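Demonstration by teleoperation

Demonstration by teleoperation is a method of teaching a robot a task in which a person drives the machine from a distance while its joint positions, gripper states and camera images are recorded. It is usually contrasted with kinesthetic teaching, in which the operator takes hold of the arm and moves it by hand. Both methods produce trajectories, which are then used to train a control policy.

Kinesthetic teaching needs little equipment but is awkward with two arms, and the teacher's hands tend to block the cameras. Teleoperation avoids both problems at the cost of a control device, commonly a pair of handheld controllers or a smaller copy of the arms. It can also be carried out in simulation, where rooms and furniture are rendered and no hardware is at risk.

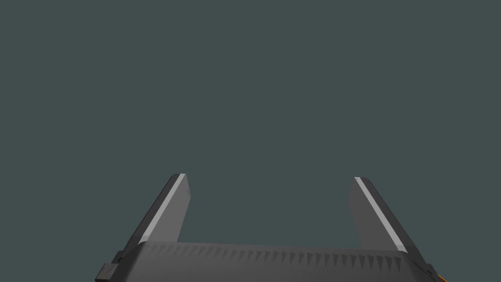
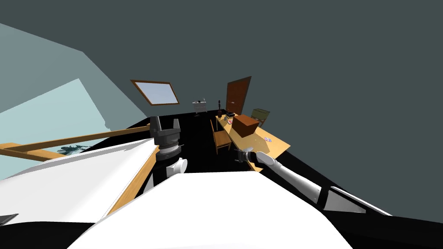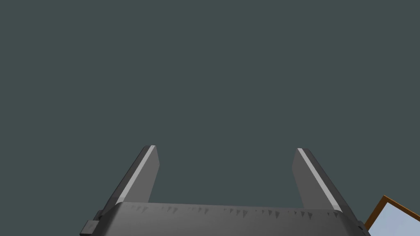 Simulated attic room: two close views of a gripper with open fingers, and one wider view with both arms near a table.

Recordings are normally divided into episodes, each covering one attempt. The Boderstead set, collected in simulation, holds 2,000 episodes over 65 tasks; 276 of them were later removed for dropped frames or controller drift. The Cukel format, used for the same set, stores each camera stream separately and aligns it to the joint log by time stamp.

Delay is the main source of error. Operators using the Tiltonix controller were found to overshoot when closing the fingers if the image lagged behind the hand, and most slowed down to compensate. Srivastava scaling reduces hand motion by a factor of 5 near contact, which improves placement but lengthens each episode.

Policies trained on such data copy the pauses and corrections of the operator along with the intended motion. Common remedies are trimming idle segments and resampling by distance traveled.

See also: Imitation learning; Kinesthetic teaching; Motion retargeting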